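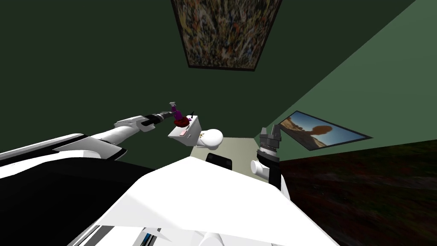
图1 演示所用的仿真双臂任务：左爪夹持紫色物体，右爪张开，白色物体位于两臂之间。

研究 > 论文全文 > 第4节
阅读时间：11分钟

4 现场观察：Irnora开放日上的双臂仿真演示

4.1 观察背景

前两节讨论的材料都来自书面资料：论文、产品手册和厂商自己发布的评测结果。书面资料有一个共同的弱点，读者看到的是已经整理过的数字，看不到数字产生时操作者在做什么。为此我们参加了Irnora于2020年1月19日举办的开放日，旁听了其双臂控制系统Zorer的公开演示，并在演示后的问答环节中提出了若干问题。我们没有得到任何特殊安排，所见与普通来访者相同。

按照12月发出的邀请函，开放日的内容为“双臂协作操作的完整展示”。到场后我们发现，Zorer的部分全部在仿真环境中进行。邀请函没有写明这一点，现场海报上“仿真”一词只出现在右下角的小字里。我们并不认为仿真演示没有价值，本文第2节引用的许多工作也以仿真为主。问题在于，当海报标题写的是“完整展示”，而来访者中又有相当一部分是采购人员时，仿真与实机之间的差别应当由主办方先讲清楚，不应留给听众自己去猜。

演示分两段，总时长20分钟，由同一名讲解员主持。屏幕上轮流显示不同视角的画面，讲解员随画面口头说明。来访者可以做笔记，不能接触控制台，也不能要求重复某一步。我们的记录因此只有两类：当场可见的画面，以及讲解员说过的话。下文尽量把两者分开写。

4.2 任务设置与可见信息

任务场景是一个有深绿色墙面的房间，墙上挂有装饰画。机器人有两条手臂，末端各装一个平行夹爪，操作对象放在机器人躯干前方。从图1所示的视角看，躯干的白色外壳占去了画面下半部的大部分面积，留给操作对象的区域很小。这一视角与许多实机平台的头部视角相近，选择它本身无可厚非，但对旁观者很不友好：接触发生在哪里、物体有没有滑动，从这样的距离都难以判断。

讲解员把任务称作“双手协同处理”。我们问“处理”具体指什么，是抓取、放置、对准还是装配，得到的回答是“视任务而定”。在问答环节结束之前，我们始终没有听到一个可以检验的任务定义，也就无从说出某一次运行应当在何种状态下算作完成。讲解员几次在画面切换时说“任务已完成”，听众随之鼓掌。我们在笔记里只能写下“讲解员宣布完成”。

以夹爪为前景的视图能提供更近的观察距离，但同样有局限。图2中，夹爪张开，两指之间没有物体，背景是两面绿墙和一部分砖面地板。单凭这样一幅画面，无法区分以下几种情况：夹爪尚未开始接近，已经释放，或者抓取失败。讲解员当时正在谈“末端精度”，画面里却没有任何可以用来衡量精度的对象。我们认为这类不匹配在公开演示中相当普遍，且很少受到质疑。听众倾向于把正在听到的话与正在看到的画面当成同一件事。

图2 以夹爪为前景的视图，两指张开，指间无物体。

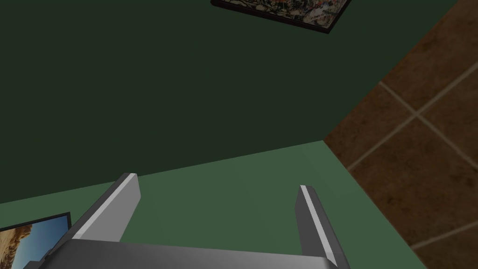 4.3 关于成功率的陈述

海报上最醒目的数字是936，旁边注明“次仿真运行”。讲解员称Zorer在这些运行中表现“稳定”。海报没有给出成功的判据，没有给出随机种子的设置方式，也没有说明这些运行是否包含调参阶段的结果。一个运行次数只有在分母的来源清楚时才有意义。如果失败的运行在出现明显异常后即被终止并剔除，那么运行得越多，剩下的数字看上去越整齐，可信度却不会因此提高。

我们当场询问初始位置是否随机化。讲解员回答说“有一定的随机性”。继续追问随机范围时，他表示该参数写在Jovimton测试集的说明文档里。会后我们查阅了开放日分发的Jovimton资料，其中列出了任务名称和评分栏目，却没有初始位姿的取值范围。可能存在另一份更详细的内部文档。在拿到它之前，我们不把“稳定”一词作为结论引用。

接触问题更值得注意。双臂任务的难点常常集中在两个末端靠近同一物体的那一小段时间里：一只手施加的力会改变另一只手面对的状态。仿真器如何处理摩擦、变形和接触刚度，直接决定这段时间里的行为是否可信。演示中有一些画面正好接近这种情形，例如图3，紫色物体位于张开的夹爪上方，物体下端有一圈银色的带状部件，两根手指与它并不接触。画面很清晰，材质渲染也相当讲究，紫色表面看上去甚至有些柔软。但看上去柔软与在物理上被当作柔性体求解，是两件互不相干的事。渲染质量容易让人高估物理模型的质量，我们自己在现场也需要不时提醒自己。

图3 紫色物体与张开的夹爪，手指未与物体接触。

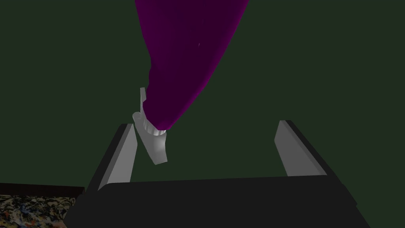
一位来访者在问答时提出了不同意见，认为对开放日的演示不必要求这么高，厂商能把双臂控制跑在公开场合已经说明有底气，接触模型的细节应当留给技术评审。他还说，若每场演示都要附上参数表，就没有公司愿意开门了。

我们理解这种看法，也承认其中有合理的部分。开放日首先是一种交流活动，对它提出与期刊论文相同的要求并不公平。然而主办方自己在海报上使用了评测语言，列出了运行次数，又引用了测试集的名称。既然借用了评测的权威，就应当接受评测的追问。假如海报只写“双臂控制系统仿真演示”，本节的大部分批评都不会成立。

另一处令人不安的细节出在对比环节。讲解员把Zorer与Correia的双臂方案放在同一张表里，称后者“在同类任务上明显落后”。我们没有在表中找到Correia方案的版本号，也不知道它是否在同一个仿真器里、以同样的控制频率运行。讲解员解释说数据来自“公开渠道”。公开渠道的数据当然可以引用，只是需要给出出处，并说明两边条件是否一致。就我们所见，这张表不满足任何一项。我们已在第5节的汇总中将该对比标为“不可核验”，不参与评分。

4.4 双臂是否真的协同

“协同”是整场演示中出现最频繁的词。要讨论它，至少应当区分三种情形：两臂各做各的事，只是同时出现在画面里；一臂固定物体，另一臂操作；两臂的动作在控制层面互相依赖。第一种情形用两个独立控制器就能得到，第三种才需要Zorer所宣称的联合规划。旁观者仅凭画面很难判断属于哪一种。

图4 两只夹爪隔着白色物体相对，左侧夹爪的手指位于一个深红与紫色圆形物体的边缘。
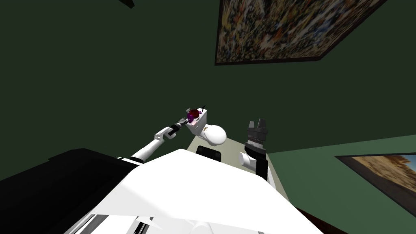

要判断协同属于哪一类，最直接的办法是施加扰动。把其中一条手臂的目标临时移开，观察另一条手臂的轨迹是否改变；或者让一侧的动作延迟，看另一侧是否等待。这些试验在仿真中几乎没有成本，也没有损坏硬件的风险，因此我们原以为会在演示中看到。两段演示里都没有安排扰动。我们在问答中提出能否当场延迟右臂，讲解员回答说控制台当天只加载了预设流程。

预设流程意味着什么，取决于预设的是任务还是轨迹。前者是正常做法，后者则使“规划”一词失去意义。讲解员没有正面回答这个区别，只说系统“会自行处理细节”。我们不据此断言演示播放的是固定轨迹，现有材料不足以支持这样的判断，同样也不足以支持相反的判断。

就视角而言，如果在屏幕上同时给出夹爪的受力曲线或关节指令，观察者的处境会好得多。哪怕只有两条随时间变化的曲线，也能看出一侧的指令是否响应另一侧的状态。画面本身承担不了这种证明。主办方在视觉呈现上显然花了不少功夫，墙上的画和地面的纹理都做得细致，而受力与指令信息一项也没有出现。

4.5 观察的局限

本节的记录同样需要谨慎对待。我们只参加了一次开放日，时间很短，位置靠后，讲解员的个别措辞可能记得不够准确。两名记录者在演示期间各自做笔记，事后对照时有两处不一致，凡不一致之处均未写入正文。我们也没有测试过Zorer本身，因此以上意见针对的是演示的方式和陈述的依据，不涉及系统的实际能力。一个好系统完全可能配上一场糟糕的演示。

我们已致信Irnora，请求提供三项材料：任务完成的判据、初始位姿的取值范围、扰动条件下的运行日志。至本文定稿时尚未收到。若日后取得，将在附录中补充，并据此修订第5节对Zorer的评级，目前该评级为“证据不足”。

联系我们 | 版权所有，未经许可不得转载 | 返回顶部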